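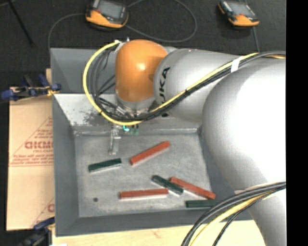 Page last changed: 27th April, 16:31, by Neema Mushi

Bins and blocks, continued from Kwaku's page

Saturday, so I had the bench and the radio to myself and finally got going on the bins. I want to write it all down while I remember, as I already had to guess at half of what I did in February (sorry, Kipchumba, the page with the drawer labels is still missing and I think it's my fault).

Six blocks are in the grey bin now. They're from the Mabula batch, and please leave them there until Monday even if you're short! I'd like one weekend where the set stays a set. The rest of the batch is on the shelf by the sink with a towel over it.

The bin floor is as scuffed as ever. I went at the scratches with the fine pad on the spare bin first, the one nobody minds about, and all I got was a shiny patch in the middle of a lot of dull metal, and the scratches showed up more than before. So I'm leaving the floors alone. They're faint on this one anyway and a block sits flat across them. Braulio wanted to line the bins with felt, and I was all for it until I remembered the felt in the old parts trays, which collected every bit of grit in the building and held on to it. If we line anything I'd go for a thin rubber sheet, cut a little small so you can get a fingernail under it.

The smudges on the back wall, the dark speckled patch toward the left, are still there. My bet is old adhesive with dust in it – Kiprono says marker, and we have a coffee on it. I'll try the orange cleaner on a corner next week. Not the Callon stuff, please. It took the print off my ruler.

Then the little round hole in the floor. Kwaku asked if it should be plugged. I'd say leave it open. I dropped washers through the one in the spare bin twice today, which was annoying, but it's handy when you're wiping down and want somewhere for the crumbs to go. If anyone does want plugs, there's a bag of push-in ones in the Karkutport drawer, under the cable ties. I haven't checked the size.

Measuring. I did 31 blocks from the shelf with the long calipers, both ends and the middle. Two came up fat at one end, 5 of them had a burr along an edge, and the others were fine. I knocked the burrs down with the small file and put those ones back with everything else. The fat ones are on the windowsill with blue tape on, and I don't want to touch them until Kiprono has had a look. It might just be how I was holding the calipers by then! My hand gets tired and I start leaning on the thumbwheel, and then I believe whatever number I see.

I didn't measure the six in the bin. They were done on Thursday and the readings are on Kwaku's page, in pencil, so squint.

Numbering: I tried writing on the ends with the Zadis paint pen and it's lovely to write with but it takes ages to dry, and I managed to print a backwards 2 on my sleeve. Next time I'll do the whole shelf in the evening and leave them standing on end overnight. Top left corner of the short face, please, everybody the same, or we'll be turning blocks over forever.

Smaller things:
The bin brush is bald. Need a new one, stiff bristles, long handle.
Second towel for the shelf, the old one sheds.
Calipers went back in their case with the battery out. Battery is in the lid.
Whoever borrowed the small square, I'd like it for Monday morning.

Monday I'll start with the rubber sheet in the spare bin, if Braulio can find the offcut he was talking about, and then finish the numbering. Kiprono, the windowsill ones are yours whenever you're in.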